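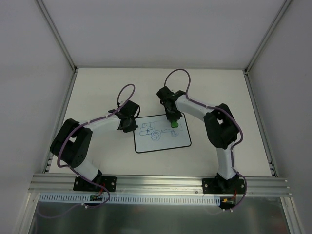
Part 3: Drawing on your Stanow whiteboard

Okay, the board's unpacked and you're itching to scribble on it. Me too, every single time! But give this part a quick read first.

1. Wipe the board with a barely damp cloth and then a dry one. New boards leave the Ostside warehouse with a fine dust on them, and it clogs marker tips like you wouldn't believe.

2. Lay the board flat on a table with some clear space around it. You can prop it up later on if you like, but small boards love to skate around, and flat is much easier while you get a feel for the surface.

3. Pick two colors. I like blue for the main drawing and green for anything I add afterward (notes, arrows, second thoughts). Jolene Treloar, who tested the first batch with me, swears by black and red, so suit yourself.

4. Start with the big outline, working from the top down. Keep the marker low and let the tip glide – if it squeaks, you're pressing too hard.

5. Leave the first color alone for 10 seconds before you bring in the second one. Green dragged through fresh blue makes a muddy teal, and the blue ends up on your green tip. If that happens, scribble on scrap paper until it runs clean again.

6. Cap each marker until it clicks and store it on its side.

Note: For fine lines, use the Plornum slim markers, part number 1824. The chunky ones are great for lettering but they'll fill in the small corners of a sketch.

Caution: Dry-erase only! If a permanent marker sneaks in, go over the line with a dry-erase one, wait a moment, and wipe both off together. It may take 3 passes. Please don't reach for the scouring pad.

Caution: Don't leave a drawing on for weeks. I left a floor plan on mine for most of February and I can still see the hallway.

Want to keep a sketch? Snap a photo before you wipe. Iresha Seneviratne put together some practice shapes for beginners, and you'll find them on page 29, right after the cleaning chart.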